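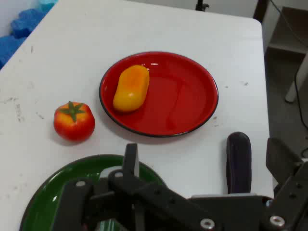 Fruit market in Merkcombe moves to the old bus yard

The weekly fruit and vegetable market in Merkcombe will move to the old bus yard on Astham Road from April. The town says the present place beside the church is too narrow for the delivery trucks, and the sellers have asked for a change already for 2 years.

The new yard has space of 2000 square meters and a roof over one half of it. In a survey of the town, 1022 residents gave their answer, and most of them were in favor of the move. 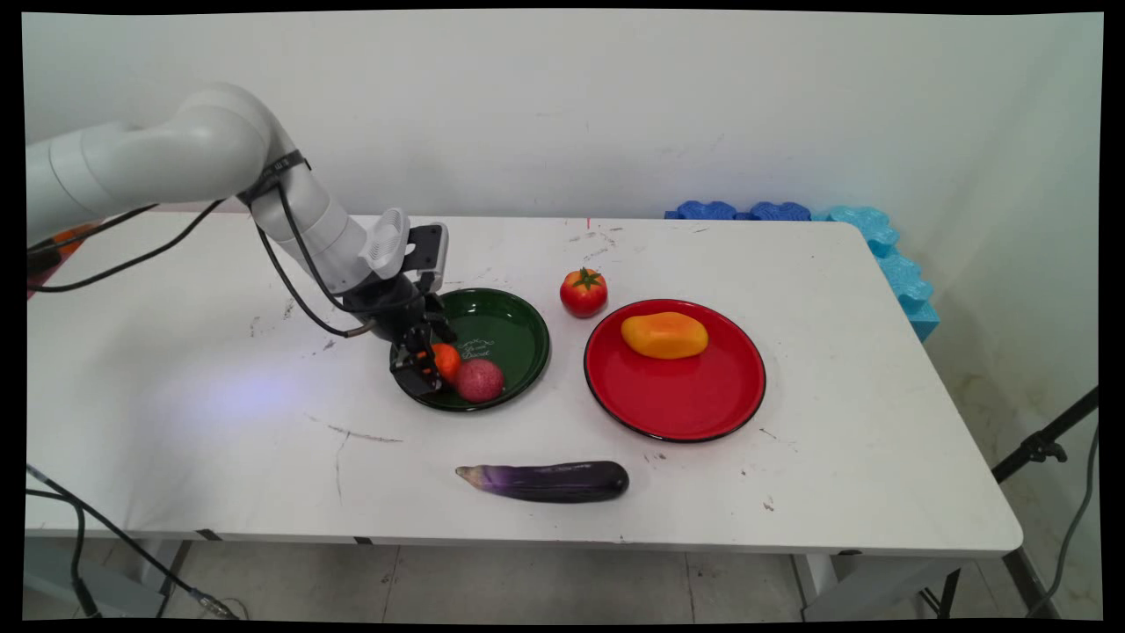

Gashi, the oldest fruit seller of the market, will keep its corner stand near the entrance. The bakery Evia will come for the first time, with bread and cheese pies.

The market stays open on Friday morning, and parking is free for the first two hours.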